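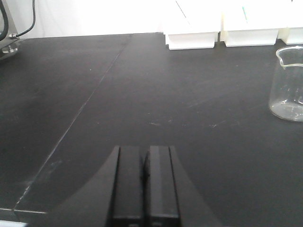

Matt black, under overhead light.

Opinion / Home and Living

Must everything be black?

By Dougal Forsyth
November 16, 2021

My wife and I needed a new tap in June, and for this reason we went to three shops in one Saturday. In every shop the tap which stood in front, at the height of the eyes, was black. It did not shine. It had that dry surface which the sellers call matt, and it cost more than the chrome one behind it. In the third shop I asked the young man if many people buy it. He said that in our part of the city they buy almost nothing else.

I should say at first that I have nothing against the colour. My father's shoes were black, my school bag was black, and the stove in my grandmother's kitchen was so black that we children believed it was made of coal. My complaint is about something else. I think we have started to choose black in the place of choosing, and that the shops are very happy to help us with it.

Look at what has happened in a few years. The window frames went black, then the door handles, then the lamps. The Odetti showroom near my work has a full kitchen in it where the cupboards, the sink, the oven, the worktop and even the sockets are all the same. I stood in this kitchen for some minutes and could not find the dishwasher. The lady had to show me, and she was proud of it. A dishwasher that cannot be found is now a good quality in a dishwasher.

I understand how it started. For a long time everything in the cheap flats was white and plastic, and it became yellow. Anybody who has cleaned a yellow light switch with a toothbrush will understand the wish for a dark one. Black was also the colour of serious things, of cameras and pianos and good pens, and the people who wanted to feel serious at home borrowed it. There was sense in that. But when the electric kettle, the toaster, the bin and the toilet brush have all borrowed it too, I do not know what seriousness remains for the piano.

Then comes the practical side, and about this side I can speak with experience, for we did buy the black tap. (I voted against. The vote was 1 to 1 and my vote was the smaller one.) Our water is hard. On chrome a drop of hard water leaves a mark you can see only if you look for it. On matt black it leaves a white ring, and the next drop leaves a second one beside it, and by the evening the tap looks as if somebody has sneezed flour on it. The paper in the box said not to use vinegar, not to use powder, not to use the rough side of the sponge. It recommended a soft cloth after every use. I am a grown man and I dry my tap.

The same is true for the worktops. Friends of ours put in a black one, a very handsome thing called Grateo in the catalogue, and at the first dinner they were asking guests not to put their hands on it. Every finger stays. A crumb which would be invisible on wood or on speckled stone lies there like a star in the sky. They clean it more than we clean ours and it looks less clean, and they know it, and they have paid for it until next year.

I will be told that this is only taste, and each person may keep his own. I agree, with one condition -- that there is something to choose from. When I wanted a kettle in any colour, really any, the shop had the Rakena in black, in another black with a wooden handle, and in a dark grey which they had named "storm". The red one could be ordered and would take 20 days. So the person who has a different taste must be patient and must pay the delivery, and the person with no taste at all is served at once. Naturally after some years of this the seller can report that everybody prefers black.

My neighbour, who restores furniture, has a different view and I will give it fairly. She says that people are tired. All day they look at screens where every small thing is coloured and jumps, and when they come home they want one place where nothing calls them. A dark quiet kitchen is for her like a dark quiet room for a person with a headache. I have thought about this for a good while and I find it half true. I also like a quiet room. But in winter, when I leave the house before the light and come back after it, I do not need my kitchen to continue the night for me. I want a yellow bowl in it. I want to see where the knife is.

Here is one more thing which bothers me, and it is perhaps the real one. A house used to tell you who lived in it. In the flat where I grew up the tiles above the cooker were green because my mother's uncle had green tiles left over, and the cupboard in the hall had a plate with the year 1846 on it, although my father always said the plate was older than the cupboard or the cupboard older than the plate, and he was never sure which. Nothing fitted. If you had carried me blind into this flat and opened my eyes, I would have known in one second where I was. In the new kitchens I have visited since last year I would have to ask.

Even the café Brutik on our street, which for my whole married life had orange lamps -- ugly ones, I admit -- closed for 2 weeks in the summer and opened again in black. The coffee is the same. The owner told me that the orange lamps are in his cellar, and that two customers have already tried to buy them. I was the second.

I do not ask for a law. If you have black things and you love them, keep them, and I wish you soft water. I ask only that before the next purchase you say aloud which colour you would take if the shop had all of them in front, at the height of the eyes. My wife did this with the bathroom mirror last month. She said blue. We are still looking for it.

Related articles
In praise of the ugly lamp
Hard water and how to live with it
Why I kept my grandmother's cupboard
Open shelves, two years later
The last shop that sells one spoon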